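I met the owner of Jindulero, the little supper club on Sinura Street, at 90 minutes to opening. She was shelling peas and didn't stop for me.

"I started with 20 chairs and a borrowed stove," she said.
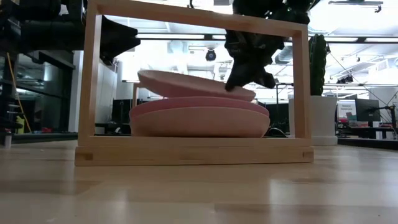
Pink plates, wooden rack.

The menu changes when her neighbours' gardens do — February is all zucchini, sorry.

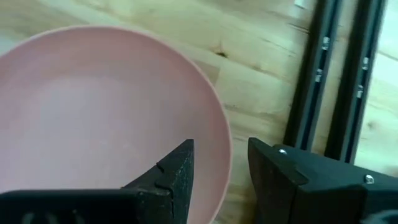 One of the pink bowls.

I asked if she'd ever go bigger. "Thirty people is a party. More than that's a wedding!"

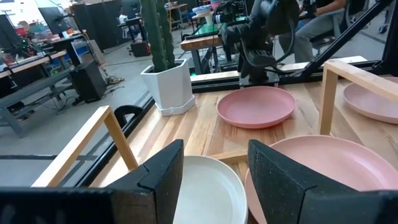
Her sister reckons the waiting list says otherwise, and that a second night would fill by lunchtime.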